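# Plarkance Household Sorting Survey

Last updated: 31st July
83 stars · 12 comments

Plarkance is a small set of survey answers about how people in Britville sort their trash and recycling at home. It holds 1,011 answered forms from 300 households. Most households filled in the form more than once, so please read the section on repeats before you work out any averages.

The forms were written by Efa Llewellyn and entered by Aisling Nic Aodha. Paper forms were typed in by hand. Online forms came through Heydari and were exported as plain text.

## What people were asked

The form has 12 questions. The main ones cover where bottles are kept before collection, who takes them out, whether caps are left on, and what stops people from sorting. One question is open and has no length limit. Some answers to it are a single word and some run to a full page.

Bottles get the most space in the form. In the Britville pilot they were the item people disagreed on most – many homes treat them as a separate pile, and others put them in with everything else.

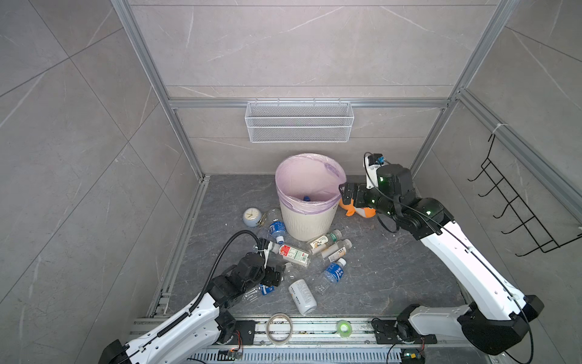
Discarded bottles around a white wastebasket.

## Files

- `forms.csv` – one row per form
- `homes.csv` – one row per household, with home type and number of adults
- `open_text.csv` – answers to the open question, spelling left as written
- `codes.txt` – meaning of the number codes

Files are joined on `home_id`. A blank cell means the question was skipped. The code 9 means "don't know" and should not be treated as a blank. In the first export these two were mixed up in the column `caps_on`, and that has been fixed.
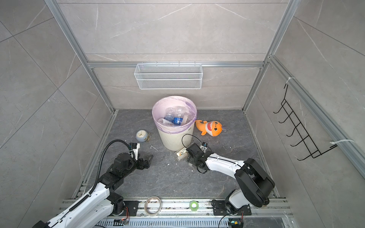 The column `floor_sweep` was added late. It asks how often the floor near the bin is swept, and only 83 households have an answer. Don't use it to compare home types, as nearly all of those answers came from apartments.

## Repeats

A household could send in a form every two weeks. Some sent one and stopped. Others kept going through July and account for a large share of the rows. Use `first_form = 1` to keep one row per household. The column `weight` evens out the repeats, but it does nothing about who chose to take part.

Two people in the same home sometimes gave different answers in the same week. Both forms were kept. The column `person` tells them apart, though it is blank on the older paper forms.

## Known problems

- Homes on the Cullevance side of town had a different pickup schedule, so "last pickup" means something else for them.
- "Bin" and "basket" were used loosely on the paper form. Treat them as the same thing.
- Answers about children's items, such as old toys put out with the trash, were coded under "other".

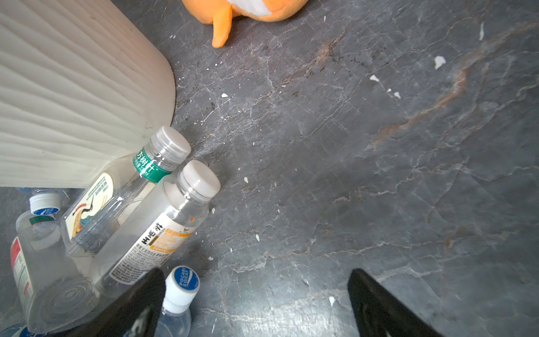
## Privacy

Names and street addresses were removed before release. Home numbers were shuffled and do not follow the order of the streets. A few open answers mentioned neighbors by name, and those parts are replaced with `[cut]`.

## Changes

Corrections go to Aisling Nic Aodha. Please give the row number and the file name. Questions about the wording of the form go to Efa Llewellyn, who also has the blank paper version.

4 shares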